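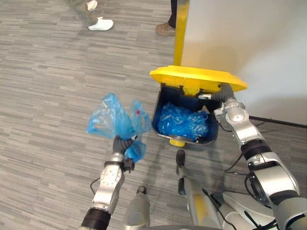 Robot à deux bras tenant un sac en plastique bleu près d'une poubelle à pédale, vue prise depuis la tête de la machine ou de l'opérateur.

Collecte de démonstrations (robotique)

La collecte de démonstrations désigne l'ensemble des opérations par lesquelles sont enregistrés des exemples d'exécution d'une tâche, en vue de l'entraînement d'un système d'apprentissage destiné à commander un robot. Chaque exemple, appelé démonstration ou épisode, associe les observations des capteurs (images, positions articulaires, parfois efforts) aux commandes appliquées au même instant. L'ensemble des épisodes forme un corpus, à partir duquel est ajustée une politique, c'est-à-dire une fonction qui détermine l'action suivante en fonction de l'observation courante.

La collecte de démonstrations relève de l'apprentissage par imitation. Elle se distingue de l'apprentissage par renforcement, dans lequel le système explore lui-même les actions possibles et reçoit une récompense.

Méthodes

Dans la téléopération, un opérateur commande le robot à distance au moyen de manettes, de gants instrumentés ou d'une paire de bras maîtres. Les données obtenues sont directement exprimées dans l'espace articulaire de la machine. La méthode exige une formation des opérateurs, dont les premières séances sont souvent exclues du corpus.

L'enseignement kinesthésique consiste à guider à la main les segments du robot. Il convient aux gestes lents et aux bras légers, mais se prête mal à la manipulation bimanuelle, une seule personne pouvant difficilement conduire deux bras et deux préhenseurs à la fois.

La capture du geste humain repose sur des caméras ou des capteurs portés par une personne qui exécute la tâche sans robot. Les trajectoires doivent ensuite être transposées à la morphologie de la machine, opération désignée par le terme anglais retargeting.

Déroulement d'une séance

Une séance est organisée autour d'une consigne écrite, par exemple « retirer le sac de la poubelle ». Le poste est remis dans un état initial défini, puis l'enregistrement est déclenché. L'épisode prend fin lorsque l'état final est atteint, lorsque la durée maximale est dépassée ou lorsque l'opérateur signale un échec. Il reçoit alors une étiquette de résultat et, le cas échéant, une description en langage naturel.

L'état initial est modifié d'un épisode à l'autre selon un plan de variation portant sur la position des objets, leur orientation, l'éclairage et la présence de personnes à proximité. Un corpus dont les conditions sont trop uniformes conduit à des politiques qui échouent au moindre déplacement de l'objet.

Tâches domestiques et objets déformables

Les tâches ménagères occupent une place importante dans les corpus récents. La manipulation des sacs en plastique y est considérée comme difficile : le matériau se plie et se gonfle de manière peu prévisible, et sa translucidité perturbe l'estimation de la profondeur. La tâche de la poubelle présente en outre un caractère bimanuel marqué, l'un des préhenseurs pouvant maintenir le couvercle ouvert pendant que l'autre saisit le sac.

Le corpus Lalta, constitué à Lulville par le laboratoire Gerlach sous la direction d'Ilse Strobel, est consacré à ce type de manipulation. Sa première version, diffusée le 23 septembre 2018, comprend 451 épisodes, dont 383 ont été retenus pour l'entraînement après vérification. Les épisodes écartés l'ont été principalement pour désynchronisation des flux ou occultation prolongée d'un préhenseur. Ils demeurent accessibles dans une archive distincte. Une révision publiée en octobre a corrigé les étiquettes de fin d'épisode.

Contrôle de la qualité

Le contrôle comporte un volet automatique, qui détecte les pertes d'images, les sauts articulaires et les écarts d'horodatage, et un volet humain, fondé sur la relecture des vidéos. Le protocole Grarnora, rédigé par Sowmya Alva, prévoit une relecture par trois annotateurs indépendants pour les épisodes dont le résultat est contesté. Il recommande également de conserver les tentatives de reprise après une saisie manquée, utiles à l'apprentissage de comportements correctifs. Sa grille d'évaluation compte 12 critères, parmi lesquels la continuité du geste, la visibilité des préhenseurs et la conformité de l'état initial.

Limites

Le coût de la collecte croît avec le temps de travail des opérateurs, auquel s'ajoute celui de la remise en état du poste, parfois supérieur à la durée de l'épisode lui-même. Les styles d'exécution varient en outre d'un opérateur à l'autre. Lorsque deux stratégies incompatibles sont présentes en proportions voisines, certaines politiques produisent une action moyenne qui ne correspond à aucune des deux.

Une autre limite tient au décalage de distribution. Une politique entraînée sur des exécutions réussies peut atteindre, par accumulation de petites erreurs, des états absents du corpus. La collecte interactive, au cours de laquelle un opérateur reprend la main lorsque le robot s'écarte de la tâche, vise à couvrir ces états.

Voir aussi

Apprentissage par imitation
Téléopération
Manipulation bimanuelle
Objet déformable
Annotation de données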